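Toltatside: Deep Roads Expansion (PC download key)

If you've been playing Toltatside since the base game came out, you already know how thin things get once you hit the level cap. I ran the same four dungeons for most of December and I was ready to sell my mount and go do something else with my evenings. Deep Roads fixed that for me, and it's why I stock the keys in my little shop at all!

The key unlocks the whole expansion on your existing account. You get the new underground region, the Lamplighter class, the ferry routes (finally, a way across the marsh that doesn't take the whole night) and a higher cap. You do need the base game already installed. I get emails about this every week, so please check before you buy. The expansion won't launch by itself.

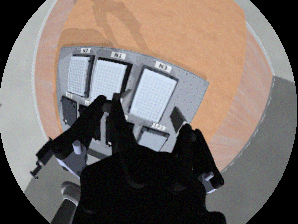

The Lamplighter is the big draw, and I've put 180 hours into mine so far. It starts slow. You carry a lamp in your off hand, so no shield, and for the first few levels you'll die to pretty much everything with legs. Stick with it until you get Second Wick and the class opens right up. My guildmate Iolanda Falcão swears by a full support build, and she's kept our group alive through fights we had no business winning, but I went for damage and I'm happy there.

Crafting got a rework too. Old recipes still work, but the top tier gear now needs ore from the Deep Roads, and prices on the player market are a bit wild. I paid 772 silver for a pair of boots and then found the same boots in a chest the next night (I'm still annoyed). Mine your own if you can stand it.

Group content is where I'd set expectations. There are 2 raids, and both want a full party with somebody who knows the pulls. If you mostly play solo, you'll get the story, the ferry quests and the crafting, and I think that's plenty for the price, but you'll be watching the raids on somebody else's stream. Kwame Eshun left a review on my old page saying the solo part felt short. Fair enough, he plays a lot faster than I do.

One more thing, the download is big, and the first launch sits on a black loading screen for a while as it rebuilds its files. Don't kill it! Mine looked frozen, I closed it, and I had to start the whole patch over.

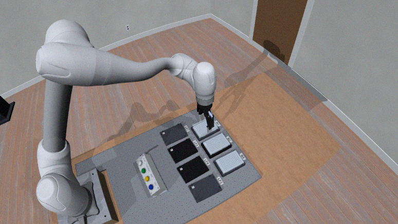

Buying and redeeming

Keys go out by email after your payment clears. Check your spam folder before writing to me, please. Log in to the Toltatside launcher, open Account, choose Redeem, and paste the key with the dashes left in. Restart the launcher and the patch should begin.

Keys are locked to one account once redeemed and I can't move them for you. Unused keys I'll happily refund, just send me your order number.

Contact Zamfira Pascu | Orders and refunds | © Cukton Game Keys | Back to top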